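Small charities should be allowed to stay small

Jordan Dunmore
9/10/25

A letter went out last month to the people who support the Pirkley Lunch Club, asking what they thought of a plan to merge with two larger charities across the county. I have given the club a little money each January for several years and I drive for it when it is short, so I got the letter too. It ran to four pages. I read it twice and I think the plan is a mistake.

The case for merging is easy to make. The Pirkley club has one paid member of staff, Krisztina Lengyel, and she is part-time. It rents a hall, buys food, runs a minibus that fails something at every MOT, and spends a good part of the year filling in forms for the money to do it all again. A bigger body would have somebody for the forms. It would have a proper payroll, a fundraiser and a website that works on a phone. The letter says the merged charity would reach 3455 older people, and set beside that number our 134 members do look like a hobby.

I don't dismiss any of this. Anyone who has sat at a kitchen table trying to make a budget fit a funder's spreadsheet, when the spreadsheet has no row for minibus repairs, knows what a relief it would be to hand it over. I also accept that some small charities ought to close. Some have outlived the need they were set up for. Some are one person's habit, and when that person gets tired there is not much left. If a merger keeps a service going that would otherwise stop, people should merge.

Pirkley is not in that position. It ended last year with a small surplus. It has a waiting list for the minibus and a cook who wants to stay. The reason given in the letter is resilience, a word used nine or ten times and never pinned down. As far as I can tell it means that funders would prefer to deal with fewer organisations.

I understand why they would. A grants officer with a pile of applications will get through them faster if there are fewer in the pile. One large grant needs one agreement and one report. But that is a convenience for the officer, and it ought to be described as one. It has been presented to the people of Pirkley as something they need.

Consider what the club does in an ordinary week. It serves a hot lunch. It collects people who can't get to the hall, and the driver waits while they find their keys. If a regular is missing, Krisztina rings, and if there is no answer she walks round. She knows who has a daughter in Leeds and who says they have a daughter in Leeds. None of this appears in the annual report, because no form has ever asked for it, and so it will not appear in the merged charity's plan either.
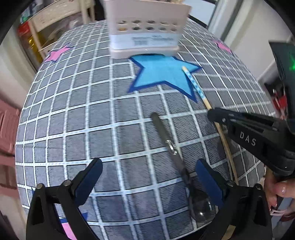 People who support the merger say this sort of thing can be written down and passed on. Put it in a handbook, they say, and a new member of staff can follow it. I have seen it tried. Some years ago I was on the board of Mekoner, a befriending charity that was folded into a bigger one with everybody's good wishes. We spent a winter writing down how things were done. The handbook was a decent piece of work. By the second year the local office had gone, calls went through a switchboard, and the visits had been cut to a length that suited the rota. The new managers were not bad people. They had a large area to cover and were doing what the numbers told them to.

What I took from it was that the promises made before a merger are made by people who usually won't be there afterwards. Our chief executive left within months. So did theirs. The people who replaced them had never met us and had no reason to feel bound by what had been said over sandwiches in our back office.

The letter to Pirkley supporters contains several promises of that kind. The hall will be kept "for the foreseeable future". The minibus will be "reviewed". Local people will have "a voice" through an advisory group, which will meet twice a year and will have no vote. I would ask anyone tempted by this to read those sentences again slowly and to notice that they commit the new charity to nothing at all.

Then there is the money. Around half of what the club spends comes from within a few miles of it. There is the Christmas raffle and the collection tin at the chemist's. There is a yearly cheque from the Mladenović family, who run the bakery and also send the bread. People give to the club because they know where it is and have probably met somebody who eats there. I don't believe they will give in the same way to a county charity with a new name and a head office off the ring road. The letter assumes they will. It gives no reason for assuming so, and when I asked at the open meeting I was told that modelling had been done. I asked to see it and was told it would be shared in due course. It has not been.

The new name, incidentally, is to be Skoment. I am told it tested well. I have tried saying it aloud to several members of the lunch club and each of them asked me to say it again.

I would rather not only complain, so I will say what I think should happen.

Most of the difficulty in running a small charity lies in the back office, and the back office can be shared without anyone giving up their independence. The clubs and day centres in this county could split the cost of a bookkeeper. They could buy insurance together, and food. They could have one person who knows about employment law and can be telephoned. This would take one meeting to agree and a modest sum to start, and any charity that found it wasn't helping could leave. You can't leave a merger.

Funders could do more as well. They could ask for a shorter report from a charity that receives a smaller grant. It makes no sense that the club fills in the same form for a few thousand pounds that a hospital charity fills in for a few hundred thousand. They could give money for three years at a time, so that Krisztina is not back at the beginning every spring. And they could pay for dull things such as rent and tyres, which keep a service going and which hardly any grant will cover. If the large funders changed those habits, half the talk about resilience would stop.

Charities have some work to do too. The Pirkley board has been poor at explaining itself. Its minutes are hard to get hold of, it has let vacancies run on, and for a long time it has leaned too heavily on one part-time employee. If Krisztina were ill for a month the club would struggle, and that is a fair point against it. The answer is to pay for a second part-time post and to train somebody now. It would cost a good deal less than the consultants who wrote the letter.

I have heard it said that people like me are sentimental, and that we care more about a building and a name than about how many pensioners get a meal. I would take that more seriously if the plan involved more meals. It doesn't. I went through all four pages looking for a sentence saying that somebody in Pirkley who does not get a lunch at present would get one after the merger, and I couldn't find it. The figure of 3455 is made up of people who are already being helped by the three charities, added together.

There are towns near here where this has already been done, and supporters of the plan like to mention them. I would encourage people to go and look. Go to the hall, if there still is one, and ask whoever is setting out the chairs what has changed. In the two places I visited, the lunches were still running, on fewer days, and the person in charge was based somewhere else. The food was fine. One woman told me she used to be rung up when she missed a week and that she supposed they were busier now.

Supporters have until the end of the month to reply. The form that came with the letter has a box for yes and a box for comments, and no box for no. I have written mine in the comments, and I have asked again for the modelling.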